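Moisture first, finish second: a joiner on table tops

Virside's workshop manager has fitted 157 solid tops in the past year and had 15 back with cupped boards.
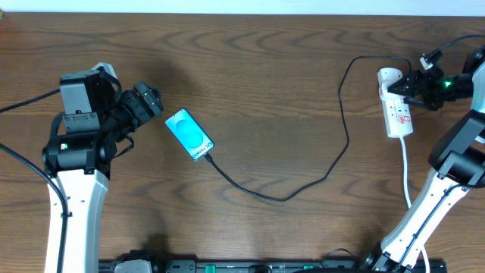 Storage before cutting

"Most faults start in storage," the manager says. Boards from the Brukau yard are stacked on spacers and metered each morning until the reading settles. October deliveries take longest.

Fixing to the frame

Tops are held with slotted brackets. "Glue it down and it will split. It has to move across the grain."

Oil or lacquer

Guthrie, the firm's smaller site, uses oil only. "Lacquer wears better - but you can't patch it." Repairs to oiled tops are charged by the hour, with sanding included.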